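Ticket 1645 – Hiltau label printer skips every other page
Status: Resolved
Product: Pladar order manager, desktop version
Opened by: Teresa Sadowski
Handled by: Kacper Ziółkowski, Nikola Śliwiński

Teresa Sadowski, 9:12 am
Hi all! First off, I love the new batch screen, it has cut my morning packing in half. But since the July update my Hiltau printer leaves a blank label after every printed one. I sell bedding and small fabric goods through Bavivberg, so I go through a lot of labels, and I'm throwing half the roll away. Single labels from the test page come out fine. It only happens when I print a batch from Pladar.

Kacper Ziółkowski, 9:40 am
Thanks for the clear report, Teresa, and so glad the batch screen is working for you! Could you tell me three things: the label size set in Pladar under Shipping > Paper, the size set in the printer's own driver, and whether you're on USB or the network?

Teresa Sadowski, 10:05 am
Pladar says 4 x 6 in. Driver says 4 x 6 in. USB. I also tried a different cable and a different port, same thing. Log attached.

Kacper Ziółkowski, 10:31 am
Great, the log helps a lot. I see this over and over:

page 1: content height 296, feed 300
page 2: content height 0, feed 300
page 3: content height 296, feed 300

So Pladar really is sending an empty page, the printer is only doing what it's told. Please try these:

1. Close Pladar completely (check the tray icon too).
2. Turn the printer off, hold the feed button, turn it back on and let go when the light blinks twice. It will run out a few labels while it measures the gap.
3. Open Pladar, go to Shipping > Paper and set the bottom margin to 0.
4. Print a batch of two.

Teresa Sadowski, 11:18 am
Did all four. Calibration went perfectly and the labels now tear off right on the line, which they never did before – so that's a win already! Still a blank after each one in a batch, though.

Kacper Ziółkowski, 11:26 am
Ha, we'll take the win. Passing this to Nikola, who knows the batch code inside out.

Nikola Śliwiński, 1:50 pm
Hi Teresa, found something fun. Your packing slip template has a footer line with a line break after the shop name. On single prints we trim it. In batches we don't, and that one break gets pushed onto a page of its own. I could reproduce it here on the first try with your template, and on a Hoani printer as well, so your Hiltau is innocent.

Workaround for today: Templates > Packing slip > Footer, put the cursor at the very end, press Backspace until it sits right behind the last letter, then Save. Reload the batch screen before you print.

Teresa Sadowski, 2:14 pm
IT WORKS! Just ran the whole afternoon batch and there isn't one blank in it. I would never have looked at the footer. Thank you both so much!

Nikola Śliwiński, 2:20 pm
Wonderful! I've filed the trimming problem as bug 673 so nobody else has to hunt for it. Dean Cropper has picked it up and you'll get a note on this ticket when the fix ships. You can keep your template as it is now, the fix won't change it.

One more thing I noticed in your log: item photos are loading at full size on the batch screen. If it ever feels slow, turn on Small previews under View. It makes a lovely difference on longer lists.

Teresa Sadowski, 2:33 pm
Turned it on and it's so much snappier! Fine to close this.

Attachments (1)

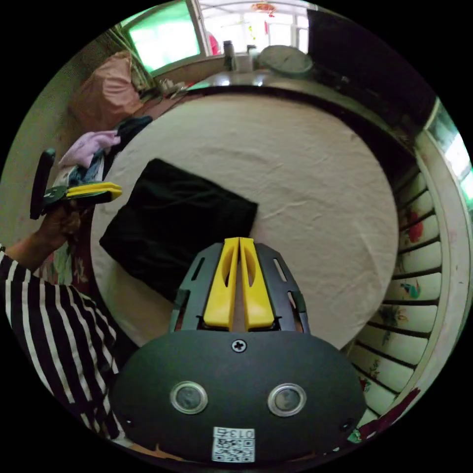
Folded black cloth on white sheet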